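一百六十一次

六月的时候，Hurken研究所三楼的空调坏过一阵，我们把门敞着做实验。料箱在楼道这一侧，机械臂一动，走廊里就听得见。

方法叫Altura，名字是项目开始前就定下来的，没有人记得来历。做法不复杂。机械臂从料箱里抓东西，抓之前先由网络给每个候选位置打一个分，分最高的去执行；执行完了，根据结果给这次动作贴一个标签，成功或者失败；攒够一批，再拿去训练下一版网络。以前的做法是人来贴标签，一个人坐在旁边按键。Altura的改动在于标签由机器自己贴：手腕里有力传感器，抬起来以后读一次数，比抬起之前重了，就算成功。省下来的那个人，原本是我。

物体集一共31件，都是些从文具店和玩具店买来的东西，螺丝刀、笔、杯子、橡皮鸭。每一轮从里面抽几件倒进箱子，抓到设定的次数，把剩下的收走，再换一批。最后一版网络的测试定为2000次。

林葵（Aoi Hayashi）负责测试，我负责换物体和看着急停按钮。她比我早来三年，写字很小，实验记录一页能写下别人两页的内容。测试跑完那天晚上，她在终端里打了一行命令，屏幕上出来的数是1314。

“两千次里一千三百一十四次，”她说，“百分之六十五点七。”

上一版用人工标签训练的网络是百分之五十八。我说这个差距很好看了。她说嗯，然后把数字抄在本子上，抄完没有合上本子。

组长第二天早上把这个数字放进了给Grunex的报告。Grunex是出钱的公司，做仓库分拣，合同到秋天要续。报告只有四页，第三页是一张柱状图，左边矮的柱子是人工标签，右边高的柱子是我们的。组长说颜色再深一点，我就改深了一点。

接下来几天我在写论文的方法部分，林葵在看日志。我以为她在做消融实验的表格，后来从她背后走过，看见她屏幕上是一张散点图，横轴和纵轴是料箱底面的坐标，点分两种颜色。

“你看左下角。”她说。

左下角蓝点很密。蓝的是成功。

“角落里应该最难抓。”她说，“靠墙，手指下不去。上一版在那个角上成功率最低，这一版最高。”

我说那不正说明网络学会了吗。

“可能是。”她说。她把图关掉，打开另外一张表，表里是每一次成功以后物体的重量读数。螺丝刀多重，杯子多重，都是称过的。左下角那些成功的读数集中在一个很窄的范围里，不管抽到的是哪几件。那个范围里没有任何一件物体。

她问我下午有没有空。我说有。

我们没有开网络，用示教器手动把机械臂送到左下角，箱子里什么都不放，降下去，合上，抬起来，读数。读数比下去之前大。再来一次，还是大。换到箱子中央做同样的动作，读数没有变化。再回到左下角，又变大了。

林葵把梯凳搬过来，站上去看手腕那一段。线缆从外壳里出来，斜着跨过手腕，再绕回来往下走。手臂往远处伸的时候，这束线被拉紧，拉力落在传感器上；抬起来以后姿态变了，拉力也变了，程序就把这点变化当成了重量。

“所以它在那边抓空气，”我说，“然后给自己打勾。”

“训练的时候也打了勾。”她说，“打了勾，就更爱去那边。”

她站在梯凳上想了一会儿，又让我把手臂送到另外三个角各做一遍。右上角没事，左上角有一点，低于阈值。右下角没事。她在本子上画了一个方框，在左下角涂了一块。

难办的是那一千三百一十四次里有多少是假的，传感器说不清。重量读数窄，但有些真正抓起来的小件也落在那个范围附近。要弄清楚只能看图。固定相机每次抓取拍三张，下去之前、在箱子里、抬起之后。我们把成功的全部调出来，一人一半，对照下去之前和抬起之后的两张，看箱子里有没有少东西。

我看了两个晚上。看多了以后，物体在箱底的位置会记住，闭上眼睛也知道笔在哪里。很多组图前后一模一样，只有手臂的位置不同。鸭子出现得最多。它容易滚到角上，网络又喜欢那个角，于是手臂一次次过去，从它旁边擦过，或者根本没有碰到，然后记一次成功。我看的那一半里有一串连续九次，箱子里没有任何东西动过。

林葵看得比我快，看完以后把我的那一半又抽查了一遍，改了两处。一处是我把反光看成了杯子。最后的数字是161。

一千三百一十四减一百六十一，一千一百五十三，百分之五十七点六五。和人工标签的百分之五十八放在一起，两根柱子几乎一样高。

“比人工的还低一点。”我说。

“低一点。”她说。

她给组长发了邮件，附了散点图和空箱实验的读数。组长二十分钟以后下来，没有坐，靠着门框把那张图在手机上放大又缩小。他先问是不是只有左下角，又问能不能把左下角的尝试去掉以后重新算。林葵说可以算，但是两版都要去掉，而且这一版训练的时候就带着假标签，去掉测试里的也不干净。组长说他知道，他就是问问。

然后他问Grunex那边的报告是谁发的。是他自己发的，他问完就想起来了。

那个星期剩下的时间都在重写。论文原来叫《基于力反馈自动标注的料箱抓取》，组里在Gilchrist厅开了一次会，讨论还投不投。有人说换个传感器重新跑，有人说截稿来不及。林葵一直没有说话，轮到她的时候，她说可以写一篇讲这件事的：自动标签会在哪里出错，错了以后网络会怎么跟着错，怎么用空箱动作把它查出来。她说空箱动作只要半个小时，每次训练之前做一遍就行。

有人问这算不算结果。她说一百六十一次，每一次都有图，算。

会后我去选论文里的插图。她要一张手臂已经下到箱子里的，线缆要看得清楚，鸭子也要在里面。我翻了很久。抬起之后的那些都不合适，线被外壳挡住。最后选的这张，她看了一眼就同意了。

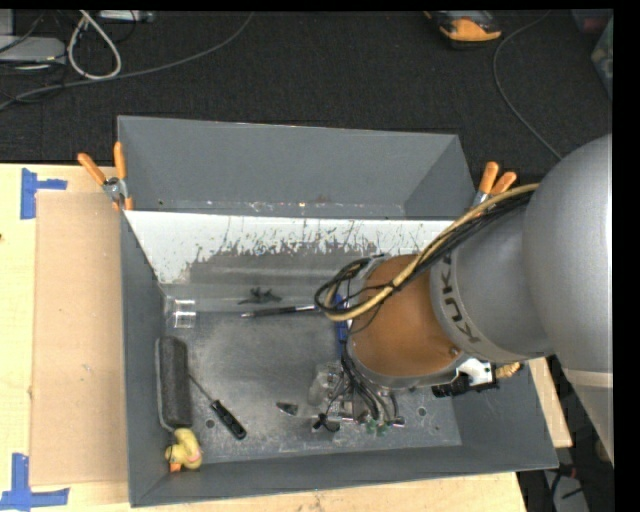
图3　料箱内的一次抓取动作。线缆束在橙色段左侧绕成一圈；橡皮鸭倒在料箱左下角。

图注改过三遍。我第一稿写得很长，把力传感器的原理也写了进去，林葵全部划掉，只留了线和鸭子的位置。她说原理正文里有。

Grunex的人来的那天下着雨，来了两个，一个年纪大些，一个一直在记笔记。组长把第三页的柱状图重新放了一遍，两根柱子，然后讲了为什么。年纪大的那个听完，问空箱动作是不是每台机器都能做。林葵说能，只要有力传感器。他又问他们仓库里那些也是自己贴标签的，要不要查。

“你们的线怎么走的？”她问。

他说不知道，要回去看。记笔记的那个把这句话也记下来了。

合同的事他们当天没有讲。组长送他们下楼，我和林葵回到料箱边上。新的线缆支架还没有到货，她先把Altura的阈值程序停掉，在记录本上写了起止时间，又让我坐到原来那把椅子上。按键盒还在抽屉里，线有点缠，我解了一会儿，插上以后绿灯亮了。

“左键成功，右键失败。”她说。

我说我记得。她按下启动，手臂从右边过来，往箱子里伸。第一次抓的是一支笔，抬起来了，我按了左键。第二次它又往左下角去。

我等它抬起来，看了看箱底，按了右键。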